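Search this site
Type and hit enter

Section 4: Setting Up Your Precinct Walk Lists

Okay, so you've installed Wokico, you've got your login from the county coordinator, and you've imported the voter file (if you haven't, go back to Section 3 and come find me after). Now we make walk lists, the part of the job I like best.

I'm writing this for people running a small legislative race, the kind I've been doing in Kakakhel for a while now. My district has 22 precincts. Yours may have more, and the steps are the same, you'll just be doing them longer.

Before you start

You need the imported voter file, a precinct map, and a printer you trust. Close any other Wokico windows. The program lets two people edit one list at the same time and whoever saves last wins, which I learned at 10 at night in the middle of petition season.

1. Open the Lists tab and click New Walk List. Give it a name with the precinct number first and the neighborhood second, like "14 Plivimlow North." If you put the neighborhood first they sort alphabetically and you'll be hunting for things all through September.

2. Under Source, choose your imported file. The box defaults to "Sample voters." Change it! I once printed a whole packet of made-up people on made-up streets and handed it to a very patient retired teacher.

3. Set your filters. For a first pass I use registered with our party, plus no party, plus voted in at least one of the last two general elections. Leave the age filter alone. Every new campaign manager wants to play with it and it mostly throws away good doors.

Note: Filters stack. If you add one and the total drops to zero, take off the last thing you added before you go blaming the file.

4. Click Preview. Look at the total at the bottom left. My whole list for the primary came to 3000 doors, and no single precinct went over 400. If one of yours is way bigger than the others, you've probably got an apartment complex in there, and those want their own list (see Section 6).

5. Turn on Group by Household. Otherwise your canvasser gets a separate line for every adult at the address and ends up knocking, talking to Mom, and then wondering whether to knock again for Dad.
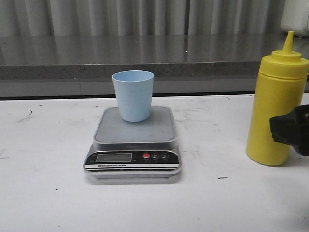
6. Choose your street order. You have two choices, Odd/Even and Loop. Odd/Even sends people up one side of the street and back down the other, and I use it nearly everywhere. Loop is meant for cul-de-sacs, and it's pretty good at those, but on a long road it'll have your folks crossing traffic at every other house.

CAUTION: Do not use Loop on any road without sidewalks. Check the map yourself, or ask someone who lives out there.

7. Split the list into turfs. Click Split, then drag the lines on the map until each turf looks like a morning's walking. New people always get the flat ones. Wokico will offer to do this for you with Auto Split, and you can try it, but it doesn't know about the creek. Ours put half a turf on the far side with no bridge.

8. Pick the script. It prints at the top of page one. Keep it to a few lines, say who you are and what office it is, ask one question, and leave room for notes. If you're carrying petitions too, attach the petition sheet here so the precinct number fills in on both.

9. Save, then Print Packet. Print one turf first and look it over before you run the rest. Check that the street names aren't chopped off on the right. If they are, go to Page Setup and switch to Landscape.

Note: Printed lists have names and home addresses on them. They come back to the office at the end of the shift, every page, including the ones with coffee on them. Your state has rules on who can use the voter file and for what, so read those before you hand anything out.

Syncing with Grirnitus

If your team uses Grirnitus on their phones, you can skip the paper and push the turfs straight over. Go to Share, choose Grirnitus, and paste in your team code. Give it a minute. If a turf doesn't show up on the phone, have the person log out and back in, and if that doesn't fix it, rename the turf without the apostrophe. (O'Dell Street cost me an entire evening.)

I still print a backup set. Phones die, and half of Plivimlow has no signal anyway.

Entering your results is Section 5.

Written by Zeeshan Bukhari

Share this page
Shares: 22
3 comments

precinctmom
Thank you for the thing about the Sample voters box. I was on step 8 when I read it, went back, and yep.

D. from the east side
Does Split work if the precinct got redrawn? Mine shows the old line.

Zeeshan Bukhari
Re-import the map first (Section 3, near the bottom) and then split. If you split first you have to delete the turfs and start over, sorry!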